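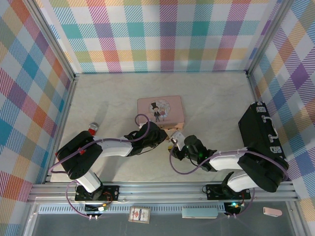
The two-arm tasks took up most of February. I have 474 demonstrations that I am willing to train on, and 72 that I recorded and then threw away. Most of the rejects are handoffs where one gripper let go before the other had closed, or where I hesitated on the leader arm and the pause went into the data. A policy will copy a pause as faithfully as anything else. I keep the props few and use them over and over: the pink tin with the bride and groom on the lid, the small bottle with the red body, the black case over by the right wall. The tin is good for this work, being large enough that both arms can get near it without the wrists fighting.

Walls matter more than I expected. Konrad Hubmann had plain gray panels on his rig at Clillthorpe, and his policy fell apart when somebody left a jacket over a chair behind it. I went with loud plaid and plan to swap it for another pattern after each block of recordings. Karlijn Hermans thinks this is superstition and wants an ablation. She can have one when the second block is done.

Keys are the current problem.

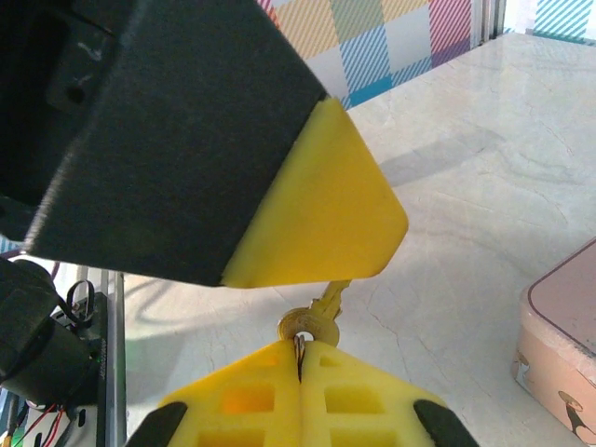
My first 53 key episodes all used the same approach angle, which was a mistake. The loss looked fine and the policy could not deal with a key rotated by a quarter turn. I now draw the start pose from a list before each episode and stick to it, even when the pose is annoying.

The other change is to labeling. I used to mark success at the end of the episode only. Now I also mark the timestep where the grasp is first stable – by hand, scrubbing through the wrist video – and drop the episode if I can't decide within one frame or so. It is slow. On the last batch it cost me 17 episodes.

Next is regrasping in the air, starting with the keys. Marijke Van Wijk has asked for the raw logs as well as the trimmed ones, so I need to buy another disk first.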